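4. Setting Up the Tray and Peg Block

This section covers placing the peg block in the Fillside tray and loading the pegs before a session. Read Section 3 first if the tray has not been fixed to its stand.

The gray tray with the red peg block on its floor, near the back:

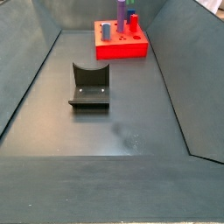
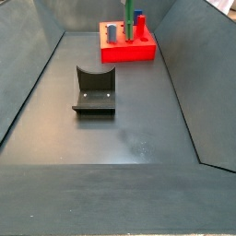

4.1 Before you start

You will need the tray, the peg block, the peg set for your block and a soft dry cloth. Check the pegs against the packing card. If any are missing, contact Madigan and quote the 3 characters printed at the top of the card.

Note: Peg sets from the older Clonasach kit are cut to a slightly larger size. They will start into the holes but will bind partway down. Do not use them with this block.

4.2 Placing the block

1. Wipe the floor of the tray with the cloth. Go along the seams where the side walls meet the floor, as grit collects there.

2. Turn the block over and wipe the underside.

3. Lower the block onto the floor with both hands. Keep your fingers out from under the edges.

4. Slide the block to the working position listed on your activity card. The cards use "back" for the end farthest from the front panel.

5. Leave a gap of at least 11 mm between the block and the back wall so that you can get hold of it later.

6. Press down on each corner in turn. If the block rocks, lift it and wipe the floor again.

Caution: Do not drag a loaded block across the tray. Tall pegs can tip and chip the rim of the hole.

4.3 Loading the pegs

1. Lay the pegs out beside the tray, sorted by shape.

2. Start with the short pegs. Hold each one upright over its hole and let it drop in under its own weight.

3. If a peg stops before it is seated, take it out, turn it a little and try again. Square pegs must be lined up with the sides of the hole.

4. Load tall pegs last.

5. Leave open any holes marked with a dash on the activity card.

The small holes in the top of the block do not take pegs from the standard set. Keep them clear of dust with a dry brush.

Caution: Never tap a peg with a mallet or any other tool. A peg that will not go in by hand is in the wrong hole, dirty or damaged.

4.4 Removing the pegs

1. Take out the tall pegs first, pulling straight up.

2. Remove the short pegs. If one is hard to grip, use the rubber thimble from the accessories bag.

3. Return the pegs to their bag and lift the block out with both hands.

4.5 Cleaning

Wash the pegs in warm water with a drop of dish soap and dry them fully before putting them back in the block. Do not put pegs or block in a dishwasher. The tray may be wiped with a damp cloth. The Stustinier finish marks easily, so keep scouring pads and solvents away from it.

Replacement pegs are sold singly under order code 79. For worn or chipped blocks, see Section 5.

Section 4 revised 28 November 2024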